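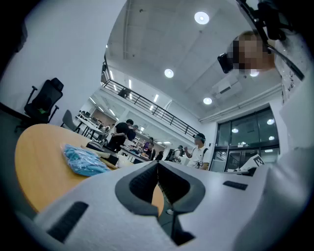

A bag waiting on a round wooden table.

The Case Against the Smart Light Bar

Every fall brings another wave of lighting gear aimed at working DJs, and every fall the boxes make the same promise: one bar, one stand, no programming. The Vondeck bar landed in November 2018 with 47 built-in shows and a microphone that is supposed to follow the beat. I have now used it at 8 parties, and I'm still waiting for it to find one.

What the microphone follows is volume. Play a slow song loudly and the bar goes wild. Play a fast one at dinner level and it sits there glowing purple. Psarras sells a cheaper bar with the same fault, but at least the Psarras has a knob on the back that lets you turn the feature off. On the Vondeck you need the phone app, and the app needs you to make an account.

Then there's the weight. The maker calls it a one-person lift, and maybe it is, at noon, on flat ground. Try it at one in the morning with a flight of stairs and a wet parking lot.

Ratetti's stand, sold as the matching partner, has its own trouble. The locking pins are short, and 3 of the clubs I play won't allow a stand without a safety cable. The cable is extra. So is the bag.

Fans will point to the price. Zomodport, the online store that pushes this bundle hardest, lists it at over 1000 dollars and calls that a saving. A saving compared with what? Four plain par cans, a basic foot controller and a used stand cost me a lot less back in March, and they have worked every night.

I'll give the Vondeck its whites, which are clean and flattering on a first dance. I'd rent one for a wedding. I would want to see a firmware fix for the microphone before I bought one.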